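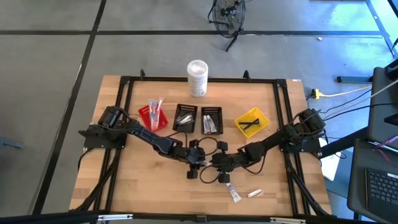

Bench top, baskets in their row along the upper half, canister behind. Ointment tube and silver packet still unsorted at the front.

Dec 26, 2023

Small-items sort, Gedstead bench. Quiet day, heating on low, nobody else in until after lunch.

Purpose: settle which small things live in which basket, so that the written list and the bench agree. The old list was drawn up in April for the drawer unit at Itley and has not been right since we moved. It still refers to a drawer 8, and we have no drawers.

Baskets, left to right:

Red mesh. Individual clear packets with light blue tips, stood on end. Listed as "wrapped, single use". Basket sits at a slight tilt. To be squared up.

Black mesh, first. Small metal tools, one pair. Laid diagonally; they do not fit straight across.

Black mesh, second. Two small tubes, side by side. One white with a red cap, the other with a pinkish label.

Yellow tray. One long black tool. Tray is at an angle to the others. It is plastic and the label tape holds on it much better than on mesh.

Tall white canister stays behind the row, out of any basket. Tried it in the second black basket earlier and it made the basket top-heavy. Niilo would like it at the front where it can be reached without leaning over the row. My objection is that it is the tallest thing on the bench and hides whatever stands behind it. Left at the back pending discussion.

Unsorted: the small tube with the purple and white label, and the flat silver packet. Under the April list the tube is "skin" and the packet is "other". I do not want a category called "other". Last time it ended up holding more than the rest of the list put together.

Options considered for the tube:
(a) Second black basket with the two tubes already there. Sorting by shape. Fast to put away, slower to find, and the labels end up face down when three are packed together.
(b) A basket of its own. Wasteful of bench.
(c) Red basket, lying flat beneath the packets. Rejected. It would vanish.

Going with (a) for now, on condition that tubes lie with labels up and caps to the right. Noted on the list.

The packet is harder. It is thin enough to slip under things, and flat on bare wood it is awkward to pick up with a fingernail. Would go in the yellow tray on the grounds that the tray has a solid floor, but then the tray holds one tool and one packet with nothing in common. Genji's suggestion by phone was to stop sorting by use altogether and sort by what each container is physically good at: mesh for things that stand up or need air, solid tray for anything flat or thin. I think this is sound. It also accounts for the packets in the red basket, where the close sides keep them upright. It does not account for the metal tools, which could go in either.

Timed the put-away, all loose items starting at the front edge, each returned to its basket by the list. First run 184 s, which included reading the April list twice and arguing with it. Second run, after rewriting the list by container, 60 s. Same person both times, so some of that is practice. Niilo to repeat cold, without having seen the bench first.

List, revision 2, as written up on the card:

Red mesh: wrapped single-use packets, tips up.
Black mesh, left: metal tools, small.
Black mesh, right: tubes, labels up, caps right.
Yellow tray: long tool; anything flat.
Behind: canister, lid closed after use.

Colour is carrying a lot here. With two black baskets side by side, "the black one" means nothing, and I put a tube in with the metal tools on the first run. Either swap one for another colour or separate the two with the yellow tray between them. The second costs nothing. Have not done it yet because the order on the card would need rewriting, and I had already inked it.

Baskets move on the wood if nudged. Tried a strip of the Tanabe matting under the red one: holds well, but leaves grit behind when lifted. The Konik pads are cleaner and too thick; the basket rocks. Matting trimmed to the footprint is probably the answer. Taken off again for now.

To do:
Square up the red basket.
Move the yellow tray between the black ones, redo the card in pencil this time.
Label tape for mesh: try a tied tag.
Check dates on all the tubes before they go back. Not done today.
Bin the April list, including the copy on the Itley shelf.
Ask Niilo about the canister again.

GE has seen the revised list and agrees, apart from "anything flat", which he says is "other" under a new name. He may be right. Leaving it until there is a second flat thing to argue about.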